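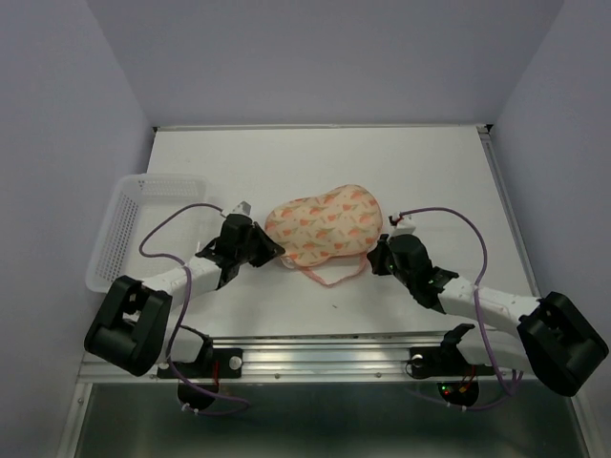 Goden replied to our first draft that a published return-to-player figure tells a customer all he needs to know about a slot, and that hit frequency would only confuse him. The objection is a fair one and has been put to us in other forms, so we deal with it before turning to the results.

Figure 5. Enclosed workspace with a white tabletop and two robot arms along the near edge.

4.2 Return, hit frequency and what players report

The return-to-player figure (RTP) is an average over a very large number of spins. It says nothing about how the returned money is spread. Two games may share the same RTP while one pays small amounts often and the other pays large amounts seldom. In trade writing the difference goes under the name of volatility, usually given as low, medium or high, with no agreed boundary between the three. Clavik, the older of the two test games, carries a 'medium' label on its information page. Tukness carries the same label. The two games were set to the same RTP for the study and differed in hit frequency, in the size of the top prize and in the number of paylines.

Each session consisted of 210 spins at a fixed stake. Players could not change the stake, use autoplay or skip the reel animation. Sessions with fewer than 210 completed spins were dropped, as were sessions in which the free-spin round was triggered more than five times. The second rule was fixed before testing began in October. We kept it even though it removed more sessions from Clavik than from Tukness – a point to which we return in section 5.

After each session the player was asked to estimate the share of spins that had paid anything at all, and then to estimate the share that had paid more than the stake. Most players answered the two questions with nearly the same number. In Clavik, where a large part of the paying spins return less than was staked, this led to a marked overstatement of winning spins. In Tukness the two true values lie closer together and the error was smaller. The order in which the games were played made little difference to either estimate.

A second measure concerned the balance. Players began with 300 credits and the running balance was hidden until the end of the session. Those who played Clavik first tended to expect a higher closing balance than they had. The sound that accompanies a partial return is the same in Clavik as the sound for a small win, and we suspect it accounts for some of the gap, but the present design cannot separate sound from hit frequency. Repeating the sessions with the sound off would be the obvious next step.

Returning to the objection, the results do not support the view that RTP alone is enough. Players shown only the RTP described both games as 'about the same' before play and gave clearly different accounts afterwards. Players shown the RTP together with the hit frequency gave better estimates for Tukness, though not for Clavik. For the latter, a figure that counts only spins paying more than the stake appears to be needed. The wording of that figure matters. 'Win rate' was widely misread as a statement about whole sessions, and 'paying spins' was taken to include partial returns.

The sample is small, with 28 players in all, and every one of them had played online slots before. The Orozco panel, from which they were drawn, also leans towards people who answer surveys regularly. Effects of this kind may be weaker or stronger among new players, and we make no claim about them. Nor did the sessions involve the players' own money – closing credits had no cash value.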